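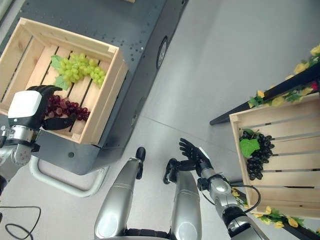 Left hand on the red bunch, crate on the cart. Fruit bench, hand comparison, 7th December.

Home Posts Replies Media About

Kaiwen Ye
Robot arms, hands and the cables that come off them. Branville.

We use cookies to keep you signed in and to count visits. Accept all / Manage

Spent the day on the new hands for the humanoid. We've been running the Danladi two-finger grippers since August and wanted to know what we gain by going to five fingers, and what we lose. Thread.

The task is moving bunches of artificial grapes from a pine crate on the cart to a pine crate on the black display stand. Green, red and dark purple. Same grapes we used for the two-finger runs, so the results line up.

Grapes are a nuisance to grip. The bunch has no flat side, the berries shift when you squeeze, and the leaf gets between your finger and whatever you thought you were holding.

With the two-finger gripper you have to find the stem end and pinch it. If the camera can't see the stem, you're guessing. Our notes from August are mostly missed stems.

The five-finger hand doesn't need the stem. Fingers over the top and under the bunch, thumb from below, close slowly. The grip centre can be a fair way off and it still comes up.

Slowly matters. The default close on the Umeo controller is too quick for this and pushes the bunch away before the thumb gets there. I set the close time to 700 ms and left it there for the rest of the day.

Did 16 picks with each hand from the cart side. Five-finger dropped 4. Two-finger dropped more than that and I'll post the sheet once I've checked it against the logs.

All of the five-finger drops were on the carry. The bunch sags out past the little finger when the wrist rolls. Keeping the palm level over the gap fixed it on the repeats, but it makes the path longer. 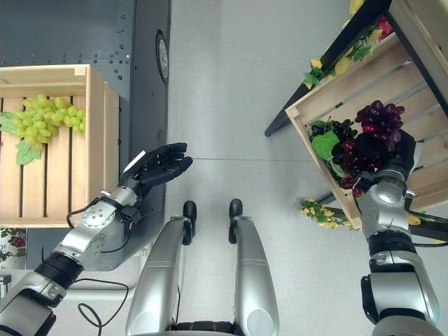
Placing is where I'd still give the two-finger a point. It opens and the bunch falls. With five fingers, a berry or a leaf can stay hooked over a fingertip, and if you pull the arm away too soon you drag the bunch back with you.

What worked was opening the thumb first, waiting, then the other fingers, then straight up. Not sideways. The crate on the stand sits at an angle, so "straight up" has to be in the robot's base coordinates and not the crate's. I got that wrong for most of the morning.

Head camera: fine for choosing a bunch, poor for the last few centimetres. The hand covers what it's reaching for. I want to try the Tondgate wrist camera next, if I can mount it without fouling the cable loop at the forearm.

Speaking of which, the cable loops are too long. They haven't snagged on anything yet but I don't like the slack. Shortening them is tomorrow's first job.

Colour made no difference to the grip and some difference to the detector. Dark purple against pale pine is easy. Pale green is the worst of the three and the leaf doesn't help.

Reply to a question from earlier: no force feedback in any of these runs, only position and motor current. The fingertip sensors are still on order.

For now the five-finger hands are staying on. Next set is the same picks with the wrist held level the whole way and the shorter cables.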